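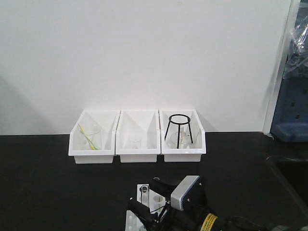
Re: [grilgate-town] Absentee ballots and the Antal Street drop box

From: Lucimara Rocha
To: grilgate-town list

Mohcine, I'm going to answer this in pieces, as your message had pieces.

Mohcine Chraibi wrote:

> I see the clerk's office counted 1016 absentee ballots in the
> library bond vote and that 107 of them were rejected. That is
> more than one in ten. The bond passed by less than that. I would
> like somebody to explain why we are not all out in the street.
>
> I would also like to know who decided that the drop box belongs
> on Antal Street, behind the old Comton building, where a person
> needs a flashlight and a spirit of adventure to find it. My
> mother-in-law drove past it twice and then mailed hers.
>
> And before anyone says "come to the meeting," I came to the last
> meeting. It was about culverts.
>
> Mohcine

First, the numbers. 1016 is the count of absentee ballots returned. The 107 were set aside at first, and the clerk's notice says so in the second paragraph, in type I admit was chosen by someone with excellent eyesight. Set aside means the voter got a letter and had seven days to come in or mail back a signed form. Most of those were people who forgot to sign the outer envelope. I know this is a common mistake as I made it myself, in the same election in which I was handing out flyers reminding people to sign the outer envelope.

What we don't have is the final number after the seven days were up. I asked for it at the counter last month and was told it would be in the July report. It's July. I have put the request in writing, and I'd suggest you do too, so they have a pair.

So I'm not ready for the street yet. I do want that number, and I want it before the council votes on the new envelope design. Zahira Wijaya has seen the draft and reports that the signature line is now larger, and that it has been moved underneath the flap, where you can't see it once you've sealed the thing.

On the drop box, the council picked the spot in a five to two vote. The argument was that Antal Street has parking and the town already owned the slab of concrete. The two no votes wanted it at the front of town hall, under the light, next to the door, where people go. I'm told this was rejected on grounds of snow removal. Barnabás Fekete has plowed that lot for years and would be glad to hear what the problem is.

As for your mother-in-law, did her ballot get there? She can call the clerk and ask. They will look it up while she's on the phone, and they're nice about it. I have no complaint about the people at the counter, only about the things they are given to hand out.

On meetings, the culverts ran long because Diễm Chu asked what they cost, and then asked again when the answer was a different figure. I thought it was the best forty minutes of the night. But you're right that elections were item nine and we never got past item six. I have asked for them to go in the first hour this time. The chair said he would "look at the flow of the agenda," so bring a sandwich.

If you want something to do before then, the town has 1744 registered voters and we have one sheet explaining how to return an absentee ballot. It's the one with the map printed upside down. Zahira and I are rewriting it at my kitchen table and could use a third person, preferably one who is annoyed. We need it to say where the box is, when it closes (8 p.m. on election day, and they do lock it at 8), and SIGN THE OUTSIDE, in letters that can be read from a moving car.

One more thing, to the list generally. Please stop forwarding the message saying that Flasodora had its ballots counted in another state. I called over there. They were counted in the high school gym, same as always, and the woman I spoke to had been asked enough times that she started answering before I finished.

Lucimara

--
grilgate-town mailing list
Replies go to the whole list. Please trim quoted text.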